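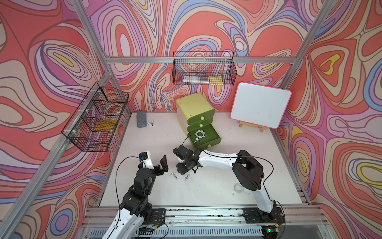 By Marit Oduvale

Apr 16, 2018

The robotics laboratory of the Frimpong Institute in Dirberg has presented first results from Clendumness, a project in which two robot arms learn small household tasks in front of walls that are made difficult on purpose. According to the group, a control program which was trained in this way makes fewer mistakes when it is later moved to a room it does not know.

The task chosen for the first report is to put earphones into a small drawer. It sounds simple, but a thin cable takes a new shape every time it is touched, and the drawer must be open before the cable can go in. The two arms are fastened to one aluminum rail, and each has a black gripper. In the drawer cabinet used for the work, the drawers are green and the round knobs are light green. The earphones are white and they lie on a white tabletop, so the cameras get very little help from color.

The walls give the cameras the opposite problem. The wallpaper has swirling lines in coral red, lavender and blue, with large ovals that look a little like eyes. The laboratory has 18 such patterns, and the panels are changed between recording days. Other everyday articles are also left in the work area during training, for example a whiteboard with a pink border, a sponge in a wire basket and a felt eraser. The arms have no task with these things. The program must learn by itself to leave them alone.

In total, 2234 demonstrations were recorded, in which a person guided both arms through the task. Of these, 700 were made in front of plain gray panels, and they were used to train a second program for comparison. To keep the comparison fair, the group also trained a third program with the same number of demonstrations, all taken from the patterned part of the collection. The work with the recordings started in January.

The programs were then taken to a workshop in Clindham, where the walls are brick and there is a window on one side. There they had to complete 186 trials, divided equally among the three. The program from the plain panels failed in more than half of its trials. Most often the gripper closed beside the cable, or it stopped in the air above the drawer and did not continue. Both programs trained with the wallpaper did clearly better. The difference between these two was small, and for the group this was the most interesting point, as it suggests that the variety of the walls was more important than the amount of data.

The report also mentions some limits. When the cable had a tight knot, all three programs performed badly, and the wallpaper gave no advantage. The lighting in the Dirberg laboratory was the same on all days, so it is not yet known if strong changes of light would need a similar treatment. Also, only one type of drawer cabinet was tested.

One practical result may interest other laboratories. A set of printed panels costs little compared with the arms, and one panel can be changed in a few minutes without moving the cameras. The group had first considered to replace the background by computer after the recording, but around the thin cables the edges were often wrong, and this idea was given up.

The next tests in Dirberg will use dark cables and a cabinet with other handles. The pattern files will be offered on the project page for free use, together with the part of the recordings that was made in front of the plain panels.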